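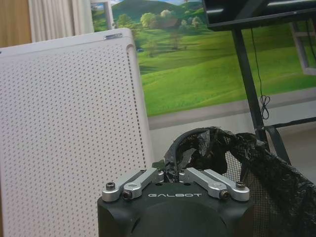 黑色塑料袋与黑色网篮

垃圾袋

最后更新：5月
5月 撰文：Binta Eze
打印本页 | 用电子邮件发送

垃圾袋，又称垃圾桶内衬袋，各地还有“桶袋”“脏物袋”“清洁袋”等叫法，是套在垃圾桶、纸篓或其他容器里面，用来盛装废弃物并连同废弃物一起提走的软质袋子。现今市面上的垃圾袋绝大多数用聚乙烯薄膜制成，也有用纸、淀粉基材料或其他可堆肥材料制成的。在很多人家里，垃圾袋还有一位关系极近的亲戚，就是买菜带回来的背心袋，两者用途混在一起已有几十年，以致不少人长到成年才第一次认真买过一卷“正经的”垃圾袋。

本条目主要谈家庭和小型办公场所使用的垃圾袋，兼及它与纸篓、提手、打结方式等有关的一些旧习惯。医疗废物袋、工业吨袋和园林落叶袋各有专门的规定，只在需要比较的地方顺带提到。

名称

中文里“垃圾袋”三个字看起来再直白不过，可是各地口语差别很大。普通话把“垃圾”读作 lājī，台湾的国语读作 lèsè，同样两个字，两边的人第一次听到对方的读音，往往都要愣一下，然后笑起来。粤语区常说“垃圾胶袋”或者干脆叫“黑胶袋”，颜色在这里几乎代替了用途：说“拿个黑胶袋来”，听的人都明白要去收拾什么。北方一些地方的老人把凡是薄的塑料袋一概叫“方便袋”，装馒头的是方便袋，装瓜子皮的也是方便袋，只在递过去的时候加一句“旧的那个”，意思就清楚了。

英语中对应的词也不统一，英国多用 bin bag 或 bin liner，北美多用 garbage bag 或 trash bag。严格说来，liner（内衬）指留在桶里的那一层，bag 指提出门去的那一包，同一只袋子从早到晚会换一个身份。这种区分在商品包装上已经很少有人遵守了。

历史

塑料袋出现以前，家里的垃圾并没有什么袋子可装。炉灰、菜叶、果皮和扫地扫出来的尘土，一般直接倒进簸箕、铁皮桶或竹筐，再提到院门口或者巷口的集中点去。桶要常常刷洗，夏天尤其如此。讲究一点的人家会在桶底铺两三层旧报纸，把报纸的边沿折到桶口外面，倒的时候连纸一起兜出来。这个折边的动作后来原封不动地传给了塑料袋，今天我们把袋口翻下来包住桶沿，手上的姿势和当年铺报纸的人没有多大分别。

用聚乙烯薄膜制作的垃圾袋，一般认为在二十世纪中叶出现于加拿大，最初供应医院等单位使用，后来才作为家用商品推广开来。早期的袋子颜色偏深，与当时使用的原料有关，也与人们不愿意看见袋内的东西有关。等到淡色和半透明的袋子在技术上已经毫无困难，黑色却早就成了习惯，留了下来。

在中文地区，垃圾袋作为单独商品走进普通家庭要晚一些，大致与高层住宅、带盖塑料桶和超级市场的普及同步。平房院落里，垃圾提出去走几步就倒了，袋子没有太大用处；住进楼房以后，要下楼、要坐电梯，要从邻居面前经过，滴水和气味就成了大事。很多家庭关于垃圾袋的最早记忆，恰好是搬进新楼的那一年。

民俗作者 Kai-wen Shih 在一本写旧街区生活的小书《门后的桶》里回忆，她外婆有一个抽屉，专门放叠成三角形的塑料袋，大的在里头，小的在外头，抽屉拉开时会窸窸窣窣响好一阵，家里的猫听见这个声音就要跑过来。书里另有一节写外婆如何拒绝购买成卷的垃圾袋，理由是“花钱买来扔的东西，买的时候就已经扔了一半”。这句话后来在地方报纸的生活版上被引用过几次，措辞每次都略有出入。

材料

聚乙烯是最常见的材料，又按密度分为几类，各有各的脾气。

高密度聚乙烯做出来的袋子薄而脆响，揉起来沙沙作声，表面手感略微发干。它能承受的静态重量在薄膜里算是很可观的，怕的是尖角，鱼刺、竹签、折断的一次性筷子都能轻易把它戳穿，而且一旦有了口子，裂缝很容易顺着一个方向走下去。

低密度聚乙烯柔软、光滑，有弹性，拉扯时先变长再破，适合装形状不规则的东西。线型低密度聚乙烯兼有两边的一些长处，抗穿刺的表现尤其好，如今许多家用袋就是以它为主，再掺入其他成分。再生料制成的袋子颜色深，有时带一点气味，厚薄也不如新料均匀，不过用来装垃圾完全够用，很多地区也鼓励这样做。

可堆肥袋多以淀粉和可生物降解聚酯混合制成，手感绵软，遇到潮气会渐渐失去强度。用惯了普通塑料袋的人初次使用，常常抱怨它“放两天就漏”，而这类袋子本来就是为了容易分解才做成那样的，厨余天天倒，问题便小得多。另有一点值得提醒，标着“可降解”的袋子并不都能堆肥，需要看清包装上所依据的标准，当地的处理设施收不收，也要以当地的说明为准。

纸袋在一些地方用来装落叶和厨余，透气，不容易闷出气味，缺点是碰到汤水就软。旧式做法是在纸袋底部垫一层蛋托或者揉皱的报纸，吸掉多余的水分。

形制

家用垃圾袋的样式，按袋口的不同，大体有下面几种。

平口袋：最简单的一种，就是一个底部封死的圆筒，压平以后成卷或者成叠出售。便宜，省料，收口时需要留出足够的长度来打结，装得太满就只好用绳子或胶带补救。

背心袋：袋口两侧各有一只提手，展开像一件背心，所以得名。它原本是购物袋的样子，被垃圾袋借了过来，好处是提手可以对系，拎着也顺手。小纸篓套背心袋时，提手没有地方可放，多半就让它耷拉在外头或者竖在那里，讲究的人会把提手交叉一下，绕过篮口压紧。

抽绳袋：袋口的夹层里穿着一条塑料带，从缺口拉出来便能收紧，也可以当提手。价钱高一些，深得怕弄脏手的人喜爱。抽绳还可以钩住桶沿，免得袋子往下滑。

波浪口袋：袋口剪成几片翻起的“花瓣”，打结时两两相系，用料比背心袋省一点。

底部的封法也有讲究。直线封底最常见，两个底角容易积存汤水，也最容易漏；星形封底把底部折叠几层以后再热封，受力分散在四周，装湿垃圾时可靠得多，只是展开时要多抖几下，心急的人常常误以为袋子没有打开。

规格与选购

垃圾袋的规格通常用宽和长来标示，也有直接标容量的。买袋子最常见的失误，是只看桶的高度，忘了桶口的周长。袋子摊平时的宽度，乘以 2 才是袋口撑开后的周长，这个周长要比桶口的周长略大，袋边才翻得下来；长度则要把桶高、桶底的半径和翻边都算进去，还得给打结留出余地。举例来说，桶口周长 85 厘米的圆桶，配摊平宽度 45 厘米的袋子，撑开后周长 90 厘米，松紧刚好。

厚度是另一项指标，可惜包装上的“加厚”二字并没有统一的含义。住在 Barport 的家政讲师 Musa Nwosu 教过学员一个土办法：剪下一小片袋子，用两只拇指慢慢往外顶，看它是先变白再破，还是一声不响就裂开。前一种可以放心装厨余，后一种留着套卧室的纸篓。他在讲义里把这个办法叫“顶一顶”，后来有学员回家把全家的袋子都顶了一遍，引得家里人颇有怨言，这一段也写进了讲义的第二版。

成卷出售的袋子以断点相连，撕的时候要顺着断点平拉。断点打得太浅撕不开，打得太深又会在抽取时一连串地跟出来，两种情形大家大概都遇到过。Ranberg 公司曾推出一种无芯卷装的家用袋，商品名为 Obi，一卷 10 只，从卷心往外抽，用到最后也没有纸筒剩下。喜欢它的人觉得清爽，不喜欢的人则惋惜少了一个可以给孩子做望远镜的纸筒。

袋子与容器

垃圾袋很少单独使用，它的样子有一大半取决于外面套着的是什么。

带盖的塑料桶和金属桶多放在厨房，桶壁密实，袋子藏在里面，外面只看得见一圈翻边。有些桶另配一只压圈，把袋口夹在压圈和桶沿之间，整齐好看，换袋时则多了一道手续。

网状的篮子和纸篓常见于书房、办公室和卧室，有金属丝编的，也有冲孔板卷成的。这类纸篓原本为干燥的纸张设计，空气流通，轻便，并不打算套袋子。后来人们往里面扔茶包、果核和擦过桌子的湿纸巾，只好套上一层，于是好端端的网眼就被遮住了。设计师 Zuweira Essien 在谈办公家具的文章里为网状纸篓抱过不平，说它是“穿着雨衣过完一生的夏装”。她建议办公室把干湿分开放，纸篓仍旧光着，湿的东西走几步扔到茶水间去。这个建议在 Ernwood 的一间设计事务所里试行过，据她自己说，头一个月大家都很遵守。

套袋时袋子与桶壁之间往往憋着空气，袋底鼓起来沉不下去。常见的对策有三种：先把袋子翻过来罩住桶，再往里按；把袋口敞着，用手掌顺着桶壁捋一圈；或者先丢一件稍重的东西压底。网状容器没有这个烦恼，空气会自己从网眼里跑出去，算是它受了委屈之后的一点补偿。

还有不少家庭连桶也省了，把袋子挂在橱柜门的挂钩上或者水池边的架子上，切菜时直接往里拨，做完一顿饭便系口提走。这样做的人多半看重“当顿清”，觉得垃圾不过夜，厨房里的气味都要轻些。

收口与打结

平口袋最通行的结法，是把袋口拢成一束，绕食指一圈，把尾端从圈里穿过去拉紧。这个结牢固，几乎解不开，倘若事后想起有什么东西误扔在里面，就只好把袋子剪破了。

背心袋的两只提手可以打平结，也可以先打一个半结，上面再打一个活结，方便提拿。老一辈人习惯在打结之前把袋里的空气慢慢压出去，压的时候脸要转到一边。空气不压，袋子鼓鼓囊囊占地方，扔进大桶时也容易被别的袋子挤破。

有些地方要求厨余在投放点“破袋”，也就是把厨余倒进桶里，袋子另投。遇到这种规定，收口就宜松不宜紧，半结足矣。Nnamdi Nwachukwu 编写的一本社区生活手册专门为此画了一张结法对照图，注明哪一种单手能解，哪一种戴着手套能解，在冬天很受欢迎。

颜色

黑色遮光，不露内容，对再生料的杂色也最宽容，所以用得最广。白色和淡色的袋子多用于浴室和卧室，和浅色的桶相配。透明或半透明的袋子便于检查分类，一些实行强制分类的城市规定某几类废弃物必须用透明袋投放，居民起初颇不习惯，觉得好像把日记摊开给人看，日子久了也就罢了。

颜色与分类的对应关系，各地并不相同，同一种绿色，在一处表示厨余，在另一处却表示可回收。搬家的人最好先问一问邻居，或者看看投放点的牌子，不要凭老家的经验办事。医疗废物在许多国家用黄色袋子，家庭中应避免拿来作别的用途，免得收运人员误会。

再利用与收纳

用购物袋充当垃圾袋，是最普遍的再利用方式。自从许多地方对购物袋收费或者加以限制，这条供应线便细了下来，家里的存货一度成为值得珍惜的东西。有研究者注意到，限制购物袋以后，小号垃圾袋的销售有所上升，说明一部分旧袋子从前并没有白白扔掉；至于得失怎样计算，要看袋子的厚薄、使用的次数和最后的去处，各家的结论不尽一致。

收纳旧袋子的方法很多，最有名的是叠三角：把袋子捋平，纵向折成长条，从底部斜着一折一折往上翻，最后把提手塞进夹缝，成为一枚扁扁的小三角。也有人打成松松的结，或者一只套一只塞进抽纸盒，用时从上口抽出。还有更省事的一派，就是把所有的袋子都塞进其中最大的一只里，挂在厨房门后。三角派与塞袋派在同一个屋檐下生活的例子非常多，一般都能相安无事。

环境问题

聚乙烯薄膜在自然环境中分解得极慢，遗落在野外的袋子会缠绕植物，进入河道和海洋，也可能被动物误食。轻薄的袋子还会被风吹走，挂在树梢上，在多风的沿海城镇尤其常见。垃圾袋因为本来就要随垃圾进入处理系统，散落的机会比购物袋少一些，但在清运不及时、投放点没有盖子的地方，仍然会被猫狗和鸟类撕开。

减少用量的办法，说起来都很家常：干垃圾的袋子不必天天换，倒空了接着用；纸篓里只有纸的，可以不套；厨余先沥干水，袋子就不必选得那么厚；尺寸买合适，翻边不要垂下一大截。住处有条件堆肥的，果皮菜叶可以就地处理，厨房的那只桶会一下子轻下来。

使用注意

塑料袋应放在婴幼儿拿不到的地方，以防套头窒息。碎玻璃和刀片要先用厚纸或硬盒包好，外面写明“碎玻璃”，再放入袋中。尚有余温的炭灰切勿直接装袋，须用水浇透、放凉以后再处理。热油和滚汤也会使薄膜软化，应待其冷却，油类最好用旧纸吸干或者按当地的办法另行回收。废电池、灯管、过期药品不宜混入普通垃圾袋，多数地区设有专门的收集点。

参见

纸篓
背心袋
垃圾分类
厨余堆肥
聚乙烯
簸箕

打印本页 | 用电子邮件发送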